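Killholm Walking Tours, stop list

One row per stop, 151 stops over 13 routes. Ewan Tosh walked all of them in August and has opinions about the hills.

Columns: route, stop, building, architect, minutes. Where the architect is disputed, the field says "Hauser?" and you may pick a side on your own time.

Known problems
Route 40 does not exist. It is a typo for 4 that made it onto the signs.
The Gurnow Arcade is listed twice, once per entrance.
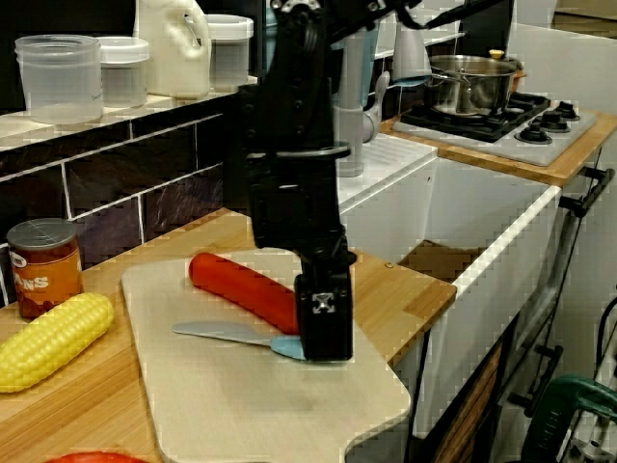

Minutes assume a group of 30 with at least one person photographing doors. Corrections go to Elfriede Oberholzer, who will want a source.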